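Wotstead Hall Users Group
Minutes of the general meeting held August 5, 2025
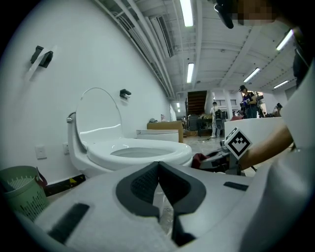
Toilet and wall fittings, ground floor, with the green wastebasket at left.

Meeting opened with a quorum present. Apologies were received from the Brullier end of the building. Minutes of the previous meeting were accepted with one correction: the paint for the stair railing was paid for by the group, not by the landlord.

1. Ground floor toilet
The lid is still being left up after use. Agreed to put a small notice at eye level. The two black brackets on the wall were discussed. One is just above the right edge of the lid when it is raised, and a member asked if it could be shifted higher. The Istov plumber will be asked to look at this when he comes for the water valve, as a separate call-out would cost more.

The hazard striping along the base of the wall is to stay. It was suggested it be replaced with plain skirting, but the motion was not seconded.

2. Wastebasket and cloths
The light green wastebasket is to be emptied by whoever locks up. Cloths are not to be hung over the back of it or left on the floor. A hook for cloths will go up beside the wooden cabinet. Cost is minor and can come out of petty cash.

3. Plumbing quote
Istov quoted $643 to service the valve and reseal the basin. Alemayehu quoted a higher figure but included a new seat. The meeting felt the present seat had plenty of life in it. Istov's quote accepted. Carried, 2 against.

4. Lighting
The fluorescent tubes on the ceiling were discussed again. Replacing them with LED would cost around $1,924 with labour. Held over to the December meeting so that a grant can be looked into. In the meantime, please turn the lights off at the main switch when leaving.

5. Floor and stairs
Cables are not to be left across the concrete floor when the hall is open to the public. Equipment cases should be kept clear of the bottom of the stairs - the insurer raised this at the last inspection. Cases may be stored in the Brullier room by arrangement.

6. Other business
Key deposits go up to $40 for new users. Existing users are not affected.

A request for a second recycling bin was noted. No action yet.

Meeting closed. The December date will be posted on the noticeboard.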